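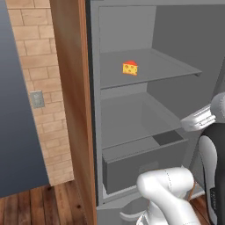

Ticket 141: Wotitz camera in the Ntuli culvert records no animals after dusk

Status: closed
Category: hardware / night trigger
Opened in: March

Our camera in the wildlife culvert under the road at Ntuli has stopped to record any animal during the night. We use it to see if otters and badgers pass through the culvert or if they still climb up and cross the asphalt, where they get killed. By day it works well. After dusk the camera makes pictures, but they show only the inside of the culvert, flat grey concrete and the ledge. An animal on that ledge should be as easy to find as the yellow wedge of cheese on the upper grey shelf, with so much plain surface behind it. I have looked through the whole memory card and in the night files there is no animal, not even a rat. There are fresh otter prints in the mud at the river end, so I am sure that animals go through.

Equipment: Wotitz trail camera, infrared model, fixed on a bracket under the roof of the culvert. Pictures are sorted in Joririco, desktop version. The culvert leads to the bank of the Inik.

What I have tried before writing:
- changed the batteries, the menu shows 85 per cent
- formatted the card in the camera
- cleaned the glass with a soft cloth
- put the sensitivity from Medium to High

After the last change the card got 800 files in one night, all of them without animals. So I put it back to Medium.

Reply from support

Thank you for the clear report. The high number of files on the High setting makes us think that the sensor reacts to moving air or water, and that the real animals are either missed or come too late in the picture. Please send us:
1. The trigger delay and the quiet period from the menu.
2. The distance from the camera to the ledge.
3. Three night files exactly as they are on the card, not exported from Joririco. The export removes the sensor data.

Please also tell us if the filter "Hide low contrast" is switched on in Joririco. It is on by default after the last update.

Reply from reporter

Trigger delay is at the shortest value. Quiet period is 5 minutes, I did not know this. I believe a colleague changed it last autumn to save the batteries and it was never put back. Distance to the ledge is 6 metres, measured with a tape.

The filter was on. I have switched it off and loaded the card again. Now I see more night files than before, but still no animals in them. The three original files are attached.

Reply from support

We have opened the files. Two things are wrong, and they make each other worse.

First, the quiet period. When a gust of air triggers the camera, it then sleeps for five minutes. An otter needs only a few seconds to walk through a culvert of this size. On a windy night the camera can be asleep for most of the time.

Second, the sensor data in your files shows that the sensor reacts mostly in its lower zone. In your mounting this zone looks at the water and not at the ledge. We think the bracket has turned a little downwards. The lens is wide, so the ledge is still in the picture and it is easy to overlook.

Please do the following:
1. Set the quiet period to zero.
2. Loosen the bracket and turn the camera up until the ledge lies in the middle of the test picture.
3. Tighten the bracket and make a walk test. Go along the ledge on hands and knees, if it is safe. A standing person is too tall and the result tells you little.
4. Leave sensitivity on Medium.

Do not do the walk test alone when the Inik is high.

Reply from reporter

We had to wait for the water to go down. The bracket was really loose, I could move it with one finger. One screw was rusted and I have replaced both with stainless ones. I made the walk test on hands and knees with a second person at the entrance. The red light came on in the near half of the ledge but not in the far half.

Is it a fault of the sensor, or is the far half simply too far away? My jacket was wet and cold, maybe this plays a role.

Reply from support

Yes, wet outer clothes can play a role. The sensor reacts to a difference in warmth between the body and what is behind it. An otter which comes directly from the water has a cold coat as well, and it is harder to detect than a badger. We would not call the sensor faulty after this test.

Please move the camera nearer to the ledge if the roof allows it. Half the present distance would be good. If the flash is then too strong, choose "Low" in the infrared menu.

Reply from reporter

I moved the bracket to the next joint in the roof, so the distance is now half. Infrared is on Low. The new walk test gave a red light along the whole ledge.

First card after the change: at 02:40 an otter goes in the direction of the river, and a little before five an otter comes back. I cannot say if it is the same one. There is also a badger, with only the rear part in the picture. The empty files are much fewer and I can check them by hand.

One request for Joririco: please show a message when "Hide low contrast" is hiding files. I have older cards from the winter which I must now load again.

Reply from support

Good to read. The request about the message is passed on to the Joririco developers under its own ticket, and you will get a copy of their answer. When you load the winter cards again, keep the old project and make a new one next to it, otherwise your species labels will be overwritten.

Closed by support. Reason: settings and mounting, no fault in the device.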